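About > What we do > Bench cells

Filed under: Our workshop

Looking after the Pisley bench cell

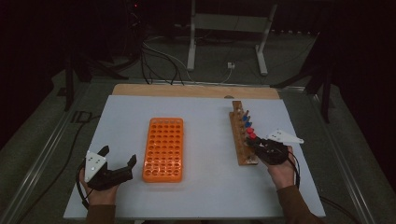
Jitpraphai services small automation cells for teaching and testing laboratories, and the cell we maintain most often is our own. The Pisley bench cell is used for tube and small-part handling trials with paired hand-held grippers. Every trial starts from a fixed layout: a pale sheet over the tabletop, the orange tube rack to the left of centre with its long sides running away from the operator, and the stepped wooden rack on the right with its blue pieces at the far end and the red ones nearer. The grippers are matched, each with a white mounting plate and a black cable on the outside of the hand. Cable is the part that wears first.

Bogumił Śliwiński is responsible for mechanical upkeep. Jaws are wiped down daily and checked for parallel closure on Wednesday. Plate fasteners are re-torqued after 50 hours of use. Cables are replaced as a pair at 700 hours, whether or not a fault has been logged - mixed ages make intermittent faults slow to trace.

Kanyarat Jitpraphai handles calibration. The procedure takes almost 3 hours and covers jaw travel, zero offset and the datum marks for both racks. If a gripper fails the zero check twice it is pulled from service and stripped at the Cokesari workshop, where Prasetyo Hutapea keeps the spare jaws and plates.

Service records are kept for six years and are open to customers on request. The same schedule is supplied with every cell we commission. Site visits and repair bookings are arranged through Adelino Macedo at our Pisley office.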